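Section 4: Cloths, Mugs and Plates (the everyday table stuff)

If you've made it through Section 3 you have a clean table, a shelf that's level, and probably a sore back. Good news, this part is mostly sitting or standing in one place! We're going to fold the cloths, put them where they live, and get the mugs and plates out of their way. I wrote this for anyone taking over a shift in the Jesten tea room, but my sister uses the same routine at home and hasn't complained yet.

Before you start, have these near you:

The basket of clean cloths (from the dryer or the line, I don't care which)
The Gikus shelf insert, already clipped in as in Section 3
The two drawer dividers from the Plunura box, if you're using the drawer
A dry hand towel
A spot to set down a mug and a plate

Note: the cloths have to be dry all the way through. Pinch the hem, which is where the damp hides. If it feels cool between your fingers, hang it back up and do a different one. I once put away a whole stack that was only mostly dry and the drawer smelled like a pond until March.

4.1 Clearing a folding space

1. Move whatever is on the table to the far side, away from you. You don't need to clear the whole thing, you just need room in the middle for one cloth opened out flat.

2. Keep mugs and plates to one side, together. I like the upper left because I'm right-handed and I drag cloths toward my right without thinking. Lefties, swap it.

3. Turn mug handles away from you, toward the wall. A loose corner will hook a handle faster than you'd believe, and the mug goes wherever the cloth goes.

4. Wipe the middle of the table with the hand towel. Crumbs get folded in otherwise.

Caution: no full mugs on the folding table. I mean it! Finish your coffee first or leave it on the counter. Coffee on the patchwork cloths does not come out with the regular wash, and I have the stains to prove it (see Section 7, if you want to read about vinegar for two pages).

4.2 Opening out a bunched-up cloth

The big-block cloths are the ones people fight with. When a cloth is one color you can see its edges right away, but with all those blocks your eye grabs onto a seam in the middle and swears it's the hem. You pull on it, the whole thing bunches into a lump, and then you're picking at a lump.

1. Drop the cloth in the middle of the space. Don't try to shake it out over the table, you'll knock something.

2. Look for a long edge that's easy to get at. Follow it with your fingers for a little way to make sure it really is an edge.

3. Take hold of that edge in two places, a good hand's width apart or more, and lift. Let everything below it hang or slump however it likes.

4. Pull your hands gently apart until the edge between them is straight. Gently is the word here. If it won't straighten, something is caught underneath, so set it down and look before you tug. 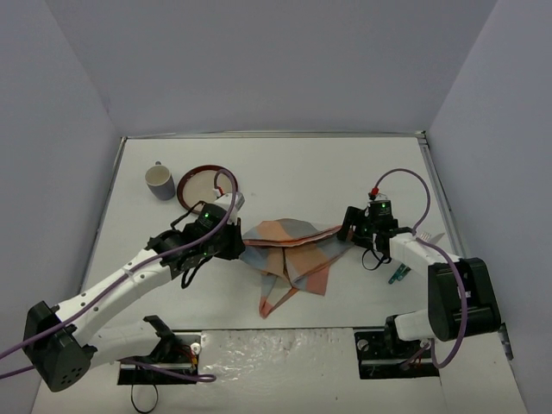

5. Lower the cloth with the far edge going down last, and smooth it from the middle outward with the flat of your hand.

6. Check for corners tucked underneath. There's almost always one. Slide your fingers under and flip it out.

Note: if you've lost track of which side is up, look at the hem. The stitched-over side is the back. On the older cloths from Jaber the back and front are so close that I gave up, and you can give up too, they look fine either way.

If the cloth has ended up twisted like a bow tie, don't start folding and hope it sorts itself out in the second fold. Pick up one short end, walk it around, and lay it down again. Takes a few seconds and you won't have to redo the whole thing.

4.3 The fold

Rania Hattar taught me this one on my first week and I've stuck with it, even though Nadine Srour does hers in thirds and they do look a bit nicer in the drawer. Use thirds if you want. Just use one kind per stack, please, or the stack leans.

1. Bring the near edge up to the far edge. Line up the corners first and let the middle follow.

2. Smooth the fold with the side of your hand, left to right.

3. Bring the left side over to the right side.

4. If the cloth is one of the large ones, fold it in half once more. The small ones stop at step 3.

5. Turn it so the thick folded edge faces you. When you're grabbing one off the shelf later you want to feel that single fat edge, since a bunch of loose layers means you'll pull out half a cloth from the one underneath.

Don't worry about matching up the color blocks. They weren't sewn evenly in the first place and you'll drive yourself up the wall. I tried, one rainy afternoon, and got as far as the third cloth.

Caution: don't iron the folds in. It looks lovely the first day and then the crease stays forever, and it's the crease that wears through.

4.4 Stacking and putting away

1. Stack no more than 10 cloths on the shelf insert. It'll hold more than that, but the ones at the bottom never come out and you end up washing the same top few over and over.

2. Put freshly washed cloths at the bottom. Lift the stack, slide the new ones under, set it down. (This is the step everybody skips. I can tell when it's been skipped!)

3. If you're using the drawer, stand the folded cloths on end between the dividers, fat edge up. Leave enough slack to get your fingers in. A jammed drawer is worse than a messy one.

4. Anything with a hole or a loose hem goes in the mending bag on the hook, and not back in the stack "for now."

4.5 Mugs and plates

Once the cloths are off the table you can deal with the dishes you pushed aside.

1. Check inside each mug. The pale insides show tea rings, so give those a rub with baking soda before they go up.

2. Mugs go on the middle shelf, right side up, handles all pointing the same way. I know some people store them upside down. Ours chip at the rim when we do that, so we don't.

3. Plates go on the low shelf with a cloth between every couple of plates if they have a painted or glazed rim you care about. Use a worn cloth for this, one that has already been mended.

4. Don't stack a plate on a mug, even for a minute while you look for something.

4.6 If it's not working

The cloth keeps sliding off the table: you've opened it too close to the front. Start farther back.

The stack leans: mixed folds, or a fat edge facing the wrong way. Take off the top few and look.

The drawer won't close: one cloth too many. Take it out.

You can't find the edge at all: pick up the cloth by any one corner, hold it up high, and let it hang. The opposite corner usually drops out at the bottom, and you can go from there.

Section 5 covers tablecloths, which need two people or one person with very long arms.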